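Vellutlow

Category: Event venues | Banquet halls | Country houses

Vellutlow is a country house and event venue near the village of Peresance. It is used for weddings, family celebrations and small business meetings. The house is run by the firm Botov, which also operates its kitchen.
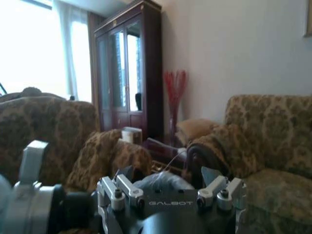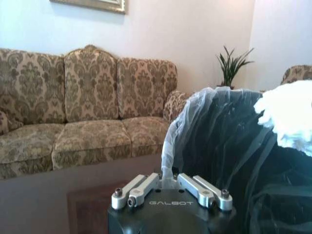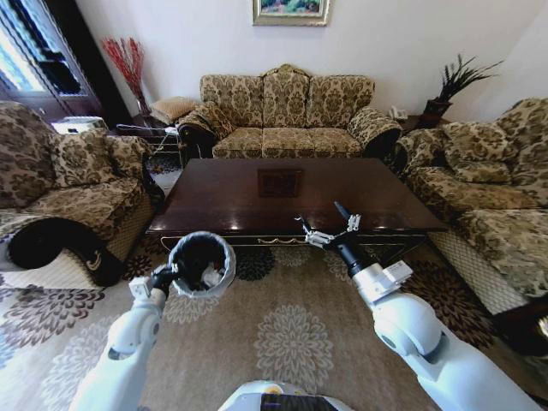 Patterned upholstery in a living room.

History

The house was built as the summer home of a mill-owning family and later served as a rest home for railroad workers. After the rest home closed, the building stood without use for 17 years. It was then bought by Botov, which repaired the roof, put in a new heating system and opened the large hall for hire. The first event held there was a wedding in November.

Facilities

The venue has three rooms for hire. The largest is the Šindelář Hall, named after the builder of the house, and it seats 132 guests at round tables. When a dance floor is laid, the number of seats becomes smaller. The Garden Room is used mostly for civil ceremonies, and the Upper Room, with 30 seats, for meetings and christening lunches. Parking is on the north side, and large buses must stop at the village square, from where guests walk up the lane.

Hire and services

The hall is hired by the day or by the weekend. Food must be ordered from the house kitchen, but guests may bring their own wedding cake. A deposit is paid when the date is reserved, and the final number of guests has to be given two weeks before the event. Music outdoors must end at ten in the evening, by a rule of the municipality. Indoors it may continue until two.

Starting on January 7, 2023, the Upper Room can also be reserved for half a day. The house does not offer overnight rooms, and most visitors from far away stay at guesthouses in Peresance.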